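Category: Workplace automation > Cloth handling > Closed tickets

Ticket 2889: cloth task, staff hours and grip drops
Opened by: Ratih Sumampouw
Assigned to: Ville Ahonen

Since March the wiping work at Hudgate has gone over to hand-held grippers, so that the Rollar arm can be trained from what people do. Staff report sore wrists by mid-afternoon and a lot of rejected takes. Error 103 (marker lost) comes up most often.
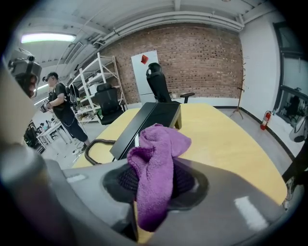
Ville, 10:40 – I can repeat the 103. It comes when the wrist turns inwards and the marker cube goes out of sight of the head camera. Changed the guidance to keep the cube facing up. Please try it for a full shift before we touch the software.

Ratih, 14:15 – Tried it. Fewer rejects, but it is slower and the cloth slips if you only pinch a corner. Eino asks whether slower takes count against people. The old rota assumed 1000 takes a month each.
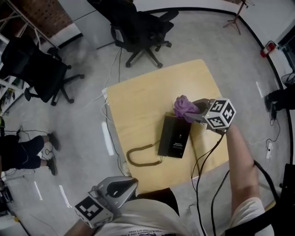
Ville, 14:50 – Not my decision, passed to Ulla Hyvönen. For the slipping, take the cloth nearer the middle and close the grip fully before lifting.

Ulla, 15:30 – The target is withdrawn for now. Nobody will be marked down for slow takes. The cleaners keep their hours while the arm is being trained, and two of them have asked to move to checking recordings. I will speak to each of them.

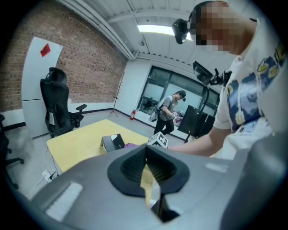

Ratih, 16:05 – Middle grip works better. Wrists still sore – can we swap people over every hour?

Ulla, 16:20 – Yes, start tomorrow.

Status: closed, rota change moved to its own ticket
2 comments hidden | 0 shares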